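Données > Collet > Vaisselle > LISEZMOI

# Collet-Vaisselle

Bonjour et bienvenue ! Vous trouverez dans ce dépôt 2195 démonstrations de rangement d'assiettes et de bols en plastique, toutes conduites à distance par 5 opérateurs patients (et parfois un peu moins patients, en fin de journée).

## Contenu

Chaque épisode réunit les vues des caméras, les positions articulaires et la consigne donnée à l'opérateur.

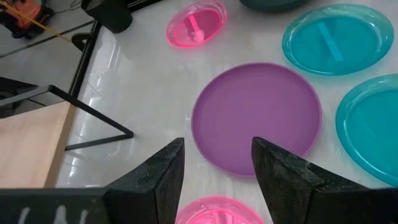 Vue du poignet : l'assiette violette face à la pince.

## Consignes de pilotage

On saisit par le bord, doucement, et on garde le second bras à l'écart tant que le premier n'a pas fini son geste. Les hésitations sont conservées, nous y tenons beaucoup.

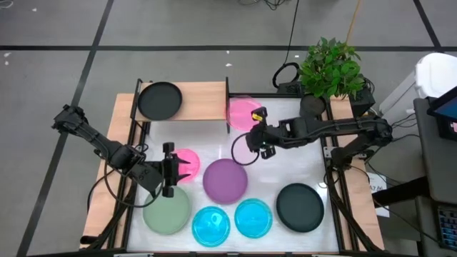 Vue de tête : assiette rose tenue par la pince gauche.

## Limites connues

Le plateau est très brillant et les pièces translucides s'y reflètent, ce qui gêne la segmentation.

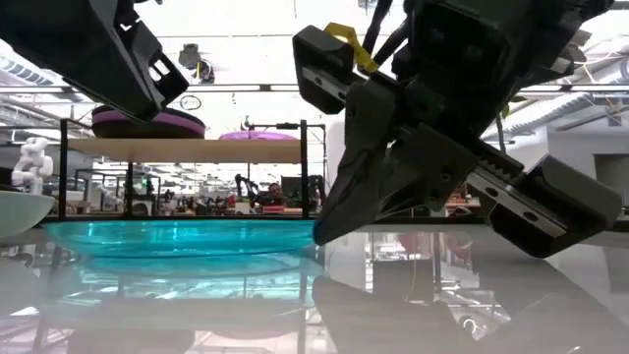 Pour la profondeur, mieux vaut donc filtrer avec le script `onus` avant tout entraînement.

Commentaires

tamley : Merci ! Les consignes sont-elles aussi en anglais ?

Dorian Besnard : Pas encore, en décembre j'espère.

Contact | © Rarkness | Haut de page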